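About Ovano

Ovano is a folding school. We teach people to fold clothes, sheets, towels, tablecloths, baby things, ski underwear and anything else that comes out of a dryer, and we have a wonderful time doing it. If you have ever owned a chair that was really a second closet, you are very much the sort of person we had in mind!

We started in the front half of a former upholstery shop called Grarnach. The sign is still over the door (it's a beautiful sign, and it would have cost more to take down than to leave up), so if you're coming for the first time, look for Grarnach and come in under it. Inside there are long tables, good lamps, a kettle, and shelves and shelves of practice clothes.

Our founder is Poul Skov. Poul spent years in the linen room of a hotel, where he folded more pillowcases than he cares to remember, and then in the stockroom of a sweater shop, where he learned that everything he knew about flat linen was no help at all with a sleeve. The first class he gave was for neighbors, on a kitchen table, with one basket of his own laundry. They stayed until the basket was done and then asked if they could bring theirs. That was the beginning of it, and the classes still run more or less that way -- we talk a little, we fold a lot, and people go home with their hands knowing something new.

The practice clothes deserve a word of their own. There are 375 pieces on the shelves now, nearly all of them given to us, and we like them well worn. A brand-new T-shirt still has the factory creases in it and will practically fold itself. One that's been through the wash for years has twisted side seams, a stretched neck and opinions about where it wants to bend, and that's what you have at home, so that's what you should learn on. We wash everything between courses. We don't iron any of it.

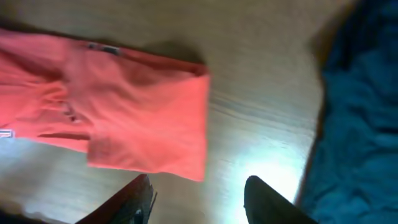 Color matters more in a folding class than you might guess, and we choose our table pieces with it in mind. Black and navy are miserable to learn on, as every fold disappears into every other fold. Bright cloth shows you what your hands have done. With a coral red like this one you can pick out the deeper red strip of the layer underneath along the top, and the little dark pocket at the tucked corner, and you can see how much smoother the right side lies than the rumpled left. We put a second color beside it, a dark teal here, with a good strip of bare wood between the two, so each bundle keeps its own outline and you can check your edges against the table. Beginners always want to go straight for the wrinkles with the flat of the hand. Go ahead, but look at the corners first! If a corner of the top layer hangs lower than the cloth beside it, smoothing will only make a neater version of the same step. Lift the layer, bring the corner back up, and then smooth from the middle outward.

That is pretty much our whole method, by the way. Corners, then edges, then the middle. We call it the Fladness fold, after the lake where Poul's family rented a cabin with one very small dresser, and it works on anything that can be coaxed into a rectangle. Fitted sheets can be coaxed. We promise. There's an entire evening on it and people cheer.

What we teach

First Folds is the course most people begin with. It runs for four evenings and covers shirts, pants, towels and socks, with plenty of time at the tables. You don't need to bring anything, though from the second evening on you're welcome to bring a bag of your own laundry, and most people do.

Big Cloth is for sheets, duvet covers, tablecloths and curtains. You'll work with a partner for the first half and alone for the second. Wear something you can stretch your arms in.

Drawers and Shelves picks up where First Folds leaves off. A fold that looks lovely on a table may be quite wrong for the drawer it has to live in, so measure your drawers before you come (width, depth and height, on the inside) and bring the numbers with you. We'll fold to fit.

Small Hands is our Saturday-morning-style class for children and the grown-ups who came with them -- lots of washcloths, lots of doll clothes, a fair amount of noise. Children are often very good at this. They have sharp eyes for a crooked edge, and they are not shy about pointing out yours.

We also visit schools, dorms and shelters with a couple of suitcases of practice clothes. All we need from the host is a table that's been wiped down and some light.

Where we are now

As of 24 February 2024, 1,195 people have finished First Folds, and we're as pleased about the latest group as we were about the first. In March we're opening the back half of the building, which was the cutting room in the upholstery days. Hauksdóttir, the furniture makers down the street, are building us two more tables for it, a little higher than the old ones, and taller students have been asking for those for a long time.

Donations of clothing are welcome whenever the door is open. Clean, please, and the brighter the better. Stains are fine, holes are fine, and odd socks go in the bin under the window. We can't take anything with feathers in it.

If you'd like to see a class before you sign up, just come by and sit in. Somebody will hand you a towel.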